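Outdoor Recreation Management
Unit 7: Visitor Flow on Elevated Trails
Instructor: Gerardo Rivera

Reading: the Marcombe trail plan, sections on access and staffing.

7.1 Terms

Design load is the weight a span is built to carry. Posted capacity is the number of people allowed on the span at one time. Posted capacity is set lower than design load would permit, as visitors bunch up at viewpoints and sway increases when a group walks in step.

Headway is the time gap between one party stepping onto a span and the next. On single-file bridges it controls the hourly count more than walking speed does.

7.2 Worked case: the Marcombe loop

The loop has two suspended spans joined by a tree platform. Posted capacity is nine people per span. The approach path climbs for around 900 meters from the Flevel gate, and parties arrive at the first span spread out by fitness. Staff at the gate release groups on a timer, but the climb undoes most of that spacing. A second hold point at the top of the path is needed.
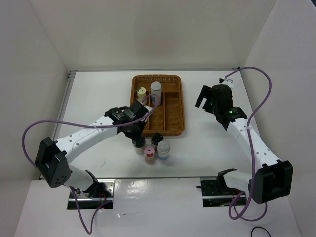
The platform is the limiting point. Visitors who become anxious on the first span tend to stop there, and the plan gives them no way down except back against the flow. Soriano, a shorter trail with a similar layout, has a stair at its platform. Compare the two site maps before class and mark where a stopped visitor would block others.

7.3 Fear of heights

Treat this as a planning input. Signs at the gate should state the height of the span, its length, and the location of the last exit. A photograph taken from mid-span is more useful than a warning in words – many visitors misjudge their own reaction until they see the drop.

Problem set: questions 2 and 7. Show the headway used, and state whether the party size is fixed or averaged.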